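Keeping smooth surfaces clean without streaks

When we moved to Driltedcombe I cleaned every table top and floor in the house with too much soap. They looked good while they were wet, and then dull marks came when the water dried. Since then I use much less of everything.

For a table or worktop, put 2 drops of washing-up liquid in a bowl of warm water. Wring the cloth until it does not drip. Wipe in one direction, from the far side towards yourself, and go over it again with plain water. Dry it at once with an old cotton towel. Pale colours show every streak, so look at the surface from low down before you put your things back.

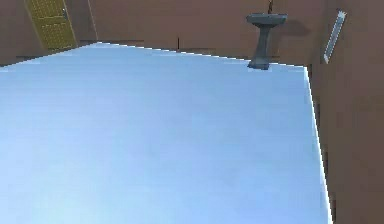

Kanyarat Srithong wrote to me that she leaves out the soap completely and adds a spoon of white vinegar, but never on stone, where it can eat the shine.

I have tried her way and it is good for greasy finger marks. Test it first in a corner.

Floors need a little more patience. Sweep twice, the second time along the walls, where the dust likes to stay. Start mopping at the corner farthest from the door and change the water when it becomes grey.

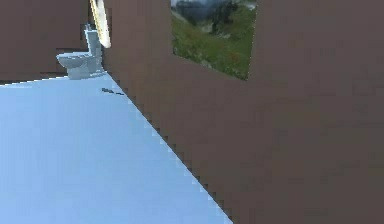 Let the floor dry for 20 minutes with a window open. Wash the mop head after each use and hang it with the head up. If it stays in the bucket it will smell by the next morning, and so will your floor.

Yuzuki Kikuchi, 18 September 2025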